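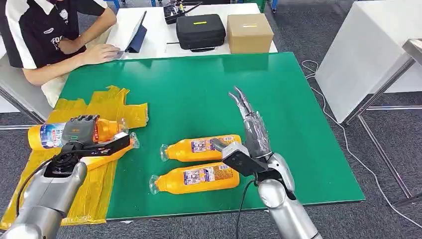
*Orange bottles on the green board, yellow plastic sheet at left.*

**Packing bottles on their sides without leaks or scuffed labels**

Posted by Kerttu Nurmi

I pack small plastic bottles with clear caps into cardboard boxes at a shared bench. The work surface is a green board on top of a table. Each box gets two bottles, laid flat, with a sheet of translucent plastic folded around them. Two problems:

1. Bottles roll when I reach for the sheet.
2. Of the last batch of 40 boxes, 7 arrived in Dunley with liquid under the cap. Labels on those were also rubbed near the base.

Caps are hand tightened. The boxes travel by van, then sit overnight at the Findham depot. Should I change the sheet, the orientation or the caps?

---

**Aatos Aaltonen**

Start with the caps. Hand tightening varies too much between people and between the start and end of a shift. Use a torque driver with a preset, and check again the next morning. Plastic threads relax overnight, so a cap that was tight when packed can be loose by the time it ships. Retighten, then wrap.

Orientation: upright if the box height allows it. If it doesn't, lay the bottles parallel with caps at the same end, and mark that end on the outside of the box.

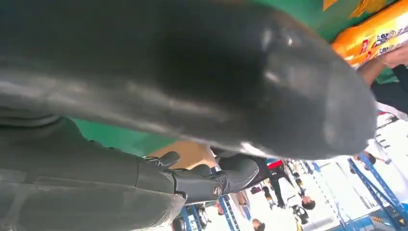 For the rubbing, the label should not touch the box wall or the neighboring label. A single loose fold of sheet shifts during transport and leaves the label exposed. Cut the sheet long enough to pass around each bottle separately, then once around both. I use 80 cm lengths for a pair. Tape the outer fold only.

For rolling, put a strip of non-slip shelf liner on the board. It peels off for cleaning.

---

**Ojala**

bigger box and more paper. worked for me

---

**Enham**

Disagree with the above. A bigger box gives them more room to move. Test before changing anything: wrap one bottle in dry tissue, lay it flat overnight, and look for a stain. If the tissue stays clean, the leak is coming from handling and the caps are fine. Also check whether the liner inside the cap is seated. We had a bad lot of those in September and no amount of tightening fixed it.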